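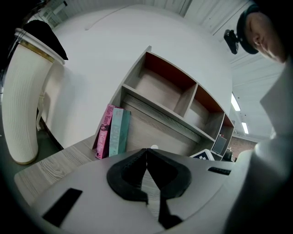 Why do books fall over when you take the one next to them away, Maribel Nina wants to know, and is it because they're tired?

I love this question, Maribel! I don't think books get tired (some of them make me tired, but that's different). Mine do the same thing, though. I pull one out, I walk away, and then from the other room I hear a slow sliding noise and a flop. So let's talk about leaning, and why a book can stand up straight on one day and end up on its face the next.

First, go and get a book. A thick one with a hard cover is best. Stand it up on a table on its short edge, the way it would stand on a shelf, and let go. Did it stay? Now do the same with a thin floppy one. I'll wait.

My guess is that the thick one stood up and the floppy one went straight down. Every object has a spot scientists call its center of gravity. It's the balancing point, the place where all the weight evens out. In a book it's pretty much in the middle. As long as that middle spot is right above the part that touches the table, the book stays up. A book with 400 pages has a nice wide bottom, so its middle can wobble a bit this way or that way and still be above it. A little book with only 4 pages of pictures and a paper cover has hardly any bottom at all. One sneeze and it's over!

You can feel this with your own body. Stand with your feet apart and ask somebody to give you a very gentle push on the shoulder. Easy, right? Now put your feet tight together and try again. Feet apart is a fat book and feet together is a skinny one.

Okay, so why doesn't a leaning book just keep going? Because it's leaning ON something. On the shelf with the orange-red backs, the pink book and the teal one are both up against the left side of the lower part. The side of the shelf pushes back against them. I know it sounds strange that a piece of furniture can push, but it does. Put your hand flat on a wall and press hard. The wall is pressing on your hand just as hard, or your hand would go through into the neighbor's kitchen.

There's a second helper too, and it's called friction. Friction is the grabby feeling between two things that rub together. It's at the bottom of the book, where the edge of the cover sits on the shelf, and it stops the book's feet from sliding out. When there isn't enough of it you get that slow sliding noise I was telling you about. Shiny covers are the worst for it. I had a shiny atlas that slid flat every single night, and in the end I gave up and let it live lying down, which it seemed to like.

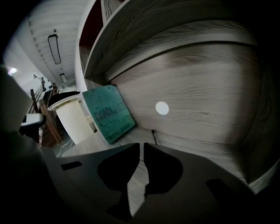 Now for the tilt, which matters more than you'd think. A thing that leans only a tiny bit is mostly standing on its own bottom edge, and it presses on the wall behind it very softly. Tip it further and it presses harder sideways. Its bottom edge wants to slip away more and more. Somewhere along the way friction loses and down it comes.

You can find out where! My nephew and I tried it in November with a cookbook and a protractor, and our cookbook gave up at 25 degrees from straight up. Yours will be different, I'm sure of it, and it will be different again if you put a piece of paper under it, or a rubber mat, or a sock. We did try a sock. The cookbook stayed up much longer but you couldn't have called it tidy.

What you need:

A hard cover book you're allowed to drop
A wall
A protractor
Something to write on

Lean the book on the wall with its bottom edge close in. Pull the bottom edge out a little at a time and measure the tilt each time. Write down the last number before the flop. Then change one thing, just one, and start over.

Hernán Carhuamaca wrote in after my last page to say that leaning is bad for books, and he's right, so I'd better put that in as well. When a book leans for a long time the pages hang down inside the cover and pull on the spine. After a year or so it can get a twist in it and won't ever stand up properly again. Half-empty shelves are where this happens most. You can stop it with a bookend, or a heavy jar, or by laying a few books flat in a pile and letting the others stand up against the pile. A bag of rice works too (tie it tightly, please, I'm still finding rice).

If you've got more books than shelf, don't squash them in so hard that you have to yank them out by the top of the spine. Push the neighbors back on both sides and hold the book you want around its middle.

Oh, and Maribel, you also asked what happens if you stand a book on its side, with the pages facing the ceiling. Try it with the thick one first and send me what you find!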